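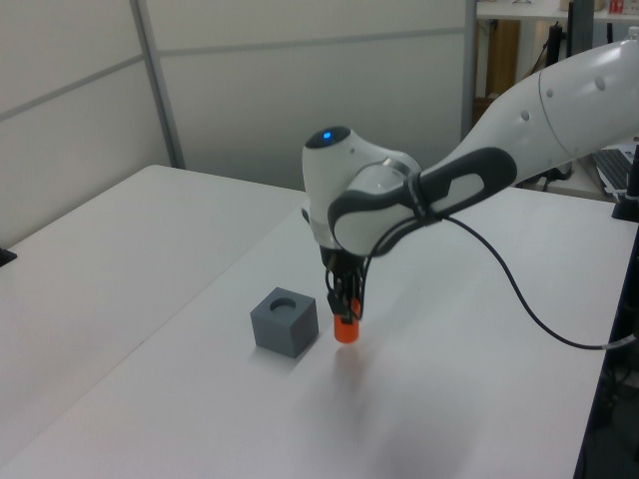 3.2 Sources and their limits

The main source for this section is the set of account books kept by the Ambrose bakery in Sistton, which begin in 1735. The books record flour bought, loaves sold, and money owed by regular customers. They were kept by several hands, and the way entries are set out changes with the hand. In the earlier books a day's sales are given as one total. In the later ones, sales are split between white bread, brown bread, and a third kind entered only as "household."

We used 19 of the surviving books. Two others could not be read well enough to transcribe, mostly because the ink has faded along the inner margins. The years they cover are treated as missing, and we did not fill them in from the books on either side.

A second source is the Platel mill register, which lists deliveries of flour by the sack. The register and the bakery books overlap for only part of the period. Where they do, the quantities usually agree, but the dates often differ by a few days. We take this to mean that the mill wrote down the day a sack left and the bakery wrote down the day it was paid for. Neither source says so.

3.3 Weight of the loaf

The weight of a loaf is harder to establish than its price. The bakery kept its price steady for long stretches and appears to have made the loaf smaller when flour was dear. This was common practice in the region and was allowed under the market rules, provided that the weight was posted in the shop. The posted weights have not survived. We have to work them out from the flour used and the number of loaves sold.

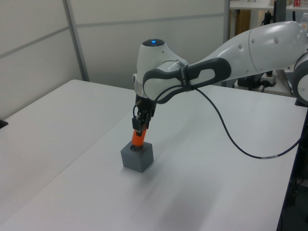
The calculation depends on how much flour went into things other than bread. Biscuits and pie crusts were sold from the same counter, and until the later books they were not listed apart. We left out any week in which the flour used was too large to be explained by bread alone. This removed over 200 weeks, many of them in December, when sales of pies were high.

For the weeks that remain, the estimated weight falls slowly from late winter until the harvest and then recovers. The pattern holds in most years — the exceptions are the years in which the Platel mill was closed for repair and flour was brought in from Kusaseo. Carriage from Kusaseo added to the cost, and in those years the loaf stays small well into the fall.

Friday entries need separate treatment. Friday was market day in Sistton, and the bakery sold a larger loaf to people coming in from the farms. The books give its price but do not always count it apart from the ordinary loaf. We counted each market loaf as 2 ordinary loaves, following the ratio of the prices. If the market loaf was sold at a discount for its size, our estimates for market weeks are slightly too high. The effect on the yearly averages is small, and the order of the years does not change when market weeks are dropped.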